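Alar publishes working practice for two-arm benches that handle consumer devices

Document covers enclosure, cable routing, grip limits and record keeping; comments open until the end of February

Plondel – Alar has today published the first edition of its working practice for small two-arm robot benches used to handle phones, stands and similar light goods. The document was drafted with Villanueva, which supplies bench enclosures, and Matmont, which runs handling trials for device makers. It is free to download and may be copied without charge.

The practice applies to fixed benches where two light arms share one work surface and an operator may reach in between tasks. It does not replace the machinery safety standards that already apply to such equipment, and it gives no presumption of conformity with any of them. Its purpose is to set out the everyday arrangements that those standards leave to the user.

Clause 4 deals with mounting and enclosure. Both arms should be fixed to the same rigid member, so that any movement of the bench is common to both. Base plates are to be bolted. Clamps are allowed for set-up only and must be replaced before the first recorded task. The enclosure frame should be open on the operator's side, and nothing stored on its walls should be able to fall into the shared area.

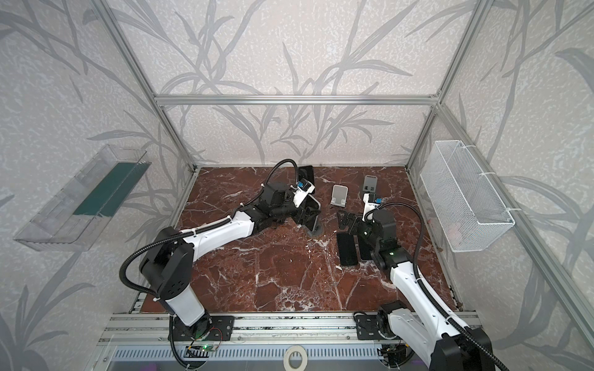
Clause 5 covers the shared area itself. The user must mark on the bench drawing the zone that both grippers can reach, and must state which arm has priority in it. Where neither arm has priority, the control program must hold one arm still until the other has left the zone. Speed in the shared zone is limited to 60 per cent of the speed allowed elsewhere on the bench. A lower figure may be set by the user. A higher one requires a written risk assessment, kept with the bench file.

Cable routing is treated separately in clause 6, as loose cable was the most common finding in the trial audits. Conduit should be tied to the arm on both sides of each joint, with enough slack for the full range of the joint and no more. Ties are to be checked at the start of each shift. A conduit that touches the work surface at any point of the programmed path is recorded as a fault, even if the task was completed.

Clause 7 sets out how goods are to be held and placed. Phones should be gripped by the long edges where the task permits. Grip force is set for the most fragile item in the batch. After a drop from any height, the item is taken out of use and inspected before it goes back on the bench. Stands are classed as fixtures if they are fastened down and as goods if they are not, and the two classes have different placing tolerances. Annex B gives the tolerances in full. 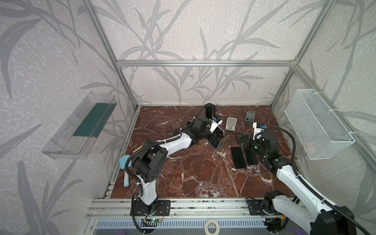 Records are the subject of clause 8. Each task must be logged with the program version, the starting layout of the goods and the name of the person who reset the bench. The starting layout may be recorded as a drawing or as a still picture from a fixed camera. Logs are kept for 60 days, or until the next audit if that is later. Wrist cameras, where fitted, must be checked for alignment after any contact with the bench, the enclosure or the other arm.

The draft was tried at Matmont's site in Plondel over 600 hours of bench running. Auditors from Alar visited at intervals and were given access to all logs. Three clauses were changed as a result. The stop test in clause 9, first proposed as a weekly check, is now required at the start of each shift and takes less than a minute. The wording on hand tools was also tightened: tools may remain on the bench during a task only if they are shown in the recorded starting layout. The third change removed a limit on the number of goods in the shared area, which the auditors found hard to apply.

Users who wish to claim that a bench follows the practice must complete the checklist in Annex A, which has 30 items. Claims are self-declared. Alar does not certify benches and will not do so under this edition, though it may ask to see a completed checklist where a claim is made in public.

Comments on the first edition should be sent on the form supplied with the download. Each comment must give the clause number and a proposed wording. General remarks will be read but may not receive a reply. A corrected edition will follow once the comments have been reviewed.

About Alar

Alar is a technical body that writes working practice for light automation. Its documents are prepared with users and suppliers and are published without charge.

Notes to editors

The practice is available in English only. Drawings from Annex B may be reproduced if the source is given. Press enquiries should be sent to the Alar press office in Plondel.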